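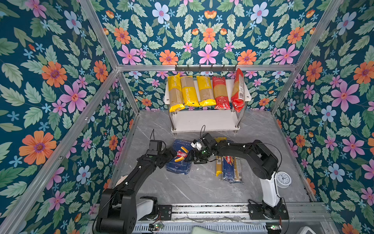
【パスタ収納】袋のまま立てて並べるのは、本当に使いやすいのか

1：mugicha_nuki
最近よく見る、スパゲッティを袋のまま棚に立てて並べるやり方。壁は派手な花柄、棚は白の二段で脚が銀色、上の段に黄色い袋と赤い袋がずらっと。うちも同じような並びにしてみたものの、どうも納得がいかない。
見た目がいいのはわかる。ただ、袋って立たないでしょう。傾くし、隣にもたれるし、底が棚の前にはみ出す。保存容器を売りたくない人の手抜きにしか見えないんだけど、続いている人いる？

2：kanmen_hozon
続いてます。二年目。
容器に移すと茹で時間がわからなくなるのが嫌で、袋のままに戻しました。傾くのは壁に寄りかからせれば済む話では。

3：mugicha_nuki
>>2
寄りかからせるって、壁紙に袋が当たり続けるわけで。うちは賃貸だからそこも気になる。あの花柄みたいな濃い色なら擦れても目立たないのかもしれないけど、白い壁だとどうなんだろう。

4：tana_shita
壁より下の段が気になる。上に五袋並べて下が空って、二段にした意味がない。一段でいい。

5：kanmen_hozon
>>4
下は缶詰とか瓶を入れればいいと思います。重いものが下にあったほうが棚も動かないし。

6：tana_shita
>>5
それなら最初から入れておけと言いたい。何も置いていない段を見て「すっきり収納」と言われても、物を減らせばどんな棚でもすっきりする。

7：Furukitchen
Flumholmの二段棚を使っている者です（上の写真のものと同じかどうかは知りません）。奥行きが足りなくて長い袋を寝かせられず、仕方なく立てています。好きで立てているわけではないです。
うちの場合、開封した袋は必ず倒れます。未開封で中身が詰まっているうちだけですね、格好がつくのは。

8：mugicha_nuki
>>7
そこなんだよ。開けたあとの姿を誰も載せない。
口を折ってクリップで留めた袋を立てると、頭が重くてお辞儀する。うちは昨日も一袋落ちて、残り200グラムが床に散った。

9：nibanshibori
クリップの付け方が悪いだけのような。空気を抜いて巻いて、底のほうに寄せて留めればいい。

10：mugicha_nuki
>>9
麺の長さがあるのに底のほうまで巻けるわけがない。ショートパスタの話をしてない？

11：nibanshibori
>>10
ペンネの話でした。すみません。

12：Furukitchen
ロングは輪ゴムで束ねてから袋に戻すといくらかましです。ただ面倒で、私は三回でやめました。

13：kara_no_bin
写真の上のほう、棚のすぐ上に黒いフックが並んでるのは便利そう。小さいのが五つ。開けた袋はあそこにクリップごと吊るせばいい。

14：tana_shita
>>13
右端の赤い袋、もうフックのところに寄りかかってるじゃん。背が高すぎて干渉してる。そこに物を吊るしたら袋が取り出せない。

15：kara_no_bin
>>14
ほんとだ。じゃあ右端だけ下の段に移す。

16：tana_shita
>>15
下の段の高さに入るかどうか。背の高いやつだぞ。

17：kara_no_bin
入らなかったら斜めに。

18：mugicha_nuki
結局斜めになるのか……。

19：kanmen_hozon
容器派の人に聞きたいんですが、銘柄が混ざりませんか？　黄色の袋は「PASTA AT TIME」と縦に大きく書いてあるから、立てておけばすぐ見分けがつきます。赤いほうは窓から麺が見えるのもあるし。これを同じ透明の筒に移したら、私は絶対に間違えます。

20：Furukitchen
>>19
Kireroの細長い容器を使っていたことがあります。袋の茹で時間のところを切り抜いて中に入れていました。混ざりはしませんが、一袋500グラムが入りきらず、毎回半端が残るんです。その半端の袋が引き出しにたまっていく。

21：mugicha_nuki
>>20
容器を買っても袋が残るのか。それは嫌だな。
Vallomauの密閉ボトルは大きめと聞いたけど、どう？　一食100グラムを量れる蓋が付いているやつ。

22：Furukitchen
>>21
あの蓋の穴は信用していません。うちで量ったら70グラムしか出ませんでした。麺の太さで変わるのに、穴はひとつですからね。

23：nibanshibori
70で足りる人もいる。

24：Furukitchen
足りるかどうかではなく、100と書いてあるのが嫌なんです。

25：hashi_no_hito
流れを切ってすまんが、そもそも棚に出しておく必要ある？　コンロの横なら油もつくし日も当たる。引き出しに寝かせるのが一番早い。うちはFodorの浅い引き出しケースに6袋入れて、何の不満もない。

26：kanmen_hozon
>>25
見えないと買い足してしまうんです、私の場合。前に引き出しの奥から期限切れが出てきて、それから出しておくようになりました。油は、コンロから離せば大丈夫だと思います。

27：hashi_no_hito
>>26
買い足すのは収納のせいじゃなくて特売のせい。

28：kanmen_hozon
>>27
否定はできません。

29：kara_no_bin
花柄の壁については誰も何も言わないの？　紺地にオレンジとピンクの花、自分は好き。袋の黄色と赤が浮かないで済んでる気がする。

30：tana_shita
浮いてないというより、壁がうるさいから袋が目に入らない。どっちにしろ台所であれは落ち着かない。

31：kara_no_bin
>>30
白い壁に黄色い袋を並べるほうがよほどスーパーの棚っぽいよ。うちがそう。

32：mugicha_nuki
とりあえず、未開封は立てて、開けたやつだけ引き出しに寝かせることにした。棚の手前に細い突っ張り棒を一本渡して、底が前に滑らないかも試してみる。左端の黄色みたいに底が縁から出ているのは、見ていてどうしても気になるので。

33：tana_shita
棒を渡したら取り出しにくくなると思うけど。

34：mugicha_nuki
>>33
だめだったら外す。七月のうちにもう一度書きに来ます。

35：nibanshibori
ペンネにすればいいのに。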